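Sexta-feira, 11 de agosto de 2023

Passei a semana inteira brigando com vidro transparente, e acho que estou ganhando (um pouquinho!). Quem acompanha o blog desde maio sabe que o Naline, meu planejador de preensão, ia muito bem com tampas, caixas e suportes, mas era só aparecer um balão de vidro que a nuvem de pontos virava um queijo suíço.

A Janka Tichý me convenceu a largar a profundidade crua e segmentar primeiro em RGB – fiquei teimando dois dias, confesso. Anotei 365 quadros na mão, treinei de novo e o erro no centro do gargalo caiu de quase 20 milímetros pra bem menos do que eu esperava. O preço foi a latência: 49 ms por quadro, e o laço de controle reclama.

O balão pequeno no suporte laranja de anéis virou meu caso preferido, porque a junta esmerilhada é fosca e a rede gruda nela na hora.
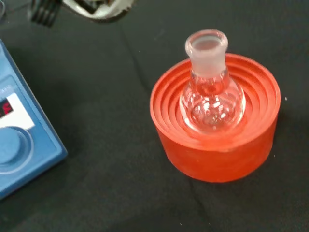

Por que não estimar a pose do balão inteiro em vez de só a do gargalo? Porque o bojo é quase uma esfera e a rotação em torno do eixo não muda nada na pega; com o centro da boca e a direção do eixo o planejador já fecha a trajetória.

Semana que vem subo o branch novo, com os 37 testes passando – hoje ainda falham dois, os dois de colisão.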